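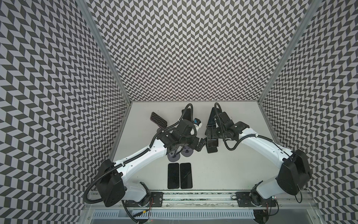

Início | Produtos | Manuais | Assistência | Contactos

Manual de utilização Sernton para tapetes e alcatifas
Secção 4. Preparação e limpeza por injeção-extração

4.1 Âmbito

A presente secção aplica-se à limpeza de tapetes soltos e alcatifas fixas com a máquina de injeção-extração Sernton e o detergente concentrado Plurnasard. Os tapetes de seda, viscose ou juta, bem como os tapetes antigos atados à mão, não devem ser tratados por este método. Para esses casos, consulte a secção 7.

4.2 Verificação prévia

1. Identifique a fibra através da etiqueta cosida no avesso. Na falta de etiqueta, contacte a assistência técnica antes de prosseguir.
2. Retire o mobiliário leve. Sob os pés dos móveis que permaneçam no local, coloque as proteções de plástico fornecidas.
3. Aspire a seco toda a superfície, em duas direções cruzadas.
4. Aplique algumas gotas de solução diluída numa zona discreta, aguarde 11 minutos e pressione com um pano branco. Se o pano apresentar cor, interrompa o procedimento.

Nota: o teste de solidez da cor deve ser repetido em cada cor do desenho. Os vermelhos e os azuis-escuros são os que mais frequentemente transferem tinta.
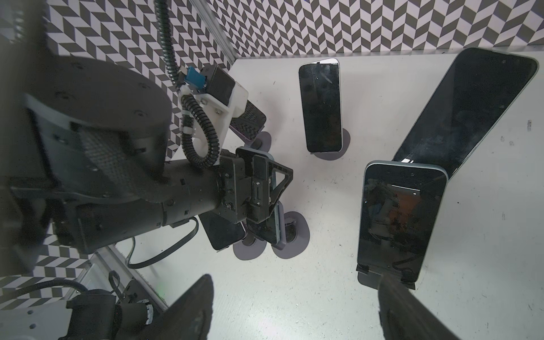
Nermin Ersoy
Responsável pela documentação técnica

4.3 Preparação da solução

1. Encha o depósito de água limpa até à marca inferior. A temperatura da água não deve ultrapassar 30 °C em fibras de lã.
2. Adicione o detergente Plurnasard na proporção indicada no rótulo para o tipo de fibra em causa.
3. Complete com água até à marca superior e feche a tampa, rodando-a até ao encaixe.
4. Confirme que o depósito de recuperação se encontra vazio e que o filtro está colocado.

CUIDADO: não misture o detergente com lixívia, amoníaco ou tira-nódoas de outra proveniência. Não utilize champôs espumantes na máquina. A espuma pode atingir o motor de aspiração.

4.4 Limpeza

1. Pulverize as zonas de maior passagem com o pré-tratamento Suvuvham e deixe atuar conforme o rótulo, sem permitir que seque.
2. Ligue a máquina a uma tomada com terra e acione primeiro a aspiração, depois a bomba.
3. Comece no ponto mais afastado da porta. Puxe o bocal na sua direção, em passagens retas e sobrepostas, com o gatilho premido.
4. Solte o gatilho um palmo antes do fim de cada passagem e continue a aspirar até ao fim.
5. Repita a mesma faixa duas vezes só com aspiração.
6. Esvazie o depósito de recuperação sempre que o flutuador interromper a aspiração.

Nota: em alcatifas coladas, evite passagens repetidas com água na mesma faixa. O excesso de humidade pode soltar a cola e provocar ondulação, que em regra não é abrangida pela garantia do revestimento.

4.5 Secagem

1. Escove o pelo no sentido natural enquanto ainda estiver húmido.
2. Abra as janelas ou ligue um ventilador orientado para o pavimento.
3. Não pise a superfície com calçado nem reponha o mobiliário até à secagem completa. Nos tapetes de pelo alto, este período pode chegar a quase 29 horas.
4. Os tapetes soltos devem secar estendidos na horizontal, nunca dobrados sobre um estendal.

CUIDADO: as superfícies rígidas adjacentes tornam-se escorregadias quando molhadas. Sinalize a passagem em locais abertos ao público.

4.6 Após a utilização

1. Desligue a máquina e retire a ficha da tomada.
2. Esvazie e enxague ambos os depósitos.
3. Lave o filtro em água corrente e deixe-o secar fora do aparelho.
4. Guarde a máquina com as tampas abertas, em local protegido do gelo.

As peças de substituição, incluindo bocais e filtros, podem ser encomendadas ao distribuidor Yazıcı mediante indicação do número de série.

Partilhas: 11 | Comentários: 0

© Sernton. Todos os direitos reservados. | Contactos | Voltar ao topo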